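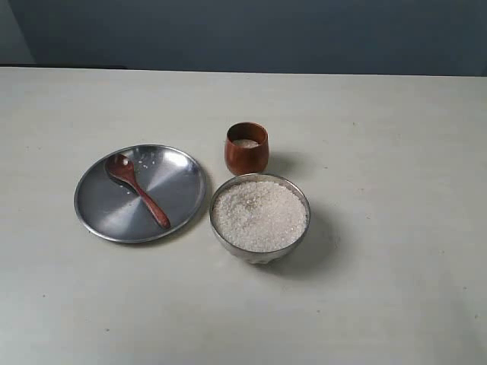

Call for Participants: Mock Peace Talks, September

Lachance Center for Negotiation Practice needs 30 adults to spend four evenings failing to agree on things in an orderly manner.

The setting is Cesel, a country that does not exist, which has been at war with itself over a river, a port and the wording of the third paragraph. You will be placed in one of three delegations: the government, the opposition, or the civil society bench, which gets the worst chairs and usually the best ideas. A few people will serve as mediators and will age visibly.

You don't need a background in diplomacy. We have had retired teachers, bus drivers and one divorce lawyer, who had to be asked to slow down. You do need to be over 18, able to read a 59-page briefing book, and willing to argue for a position you find ridiculous. 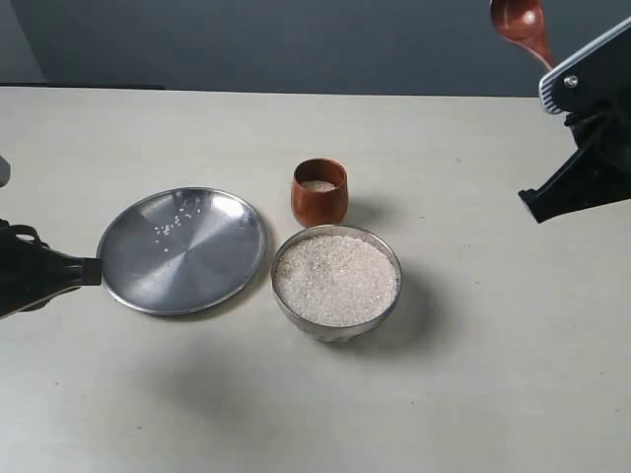 Sessions run from 6 p.m. to 10 p.m., though the last round went later when Wayne Beaulieu's delegation walked out and couldn't find the parking lot. Supper is provided. There is a $10 deposit for the briefing book, returned when the book is.

The talks are run by Maëlle Fraser, with Tanner MacLeod handling ceasefire violations and the photocopier. Afterward we'll ask you to fill out a questionnaire for our study of how people make concessions. Your name won't appear in it, however much you concede.

To apply, send a short note to Mélanie Cormier at the Lachance front desk. Tell us which evenings you can't make and describe an argument you lost. Please don't request a delegation. Everyone wants the opposition.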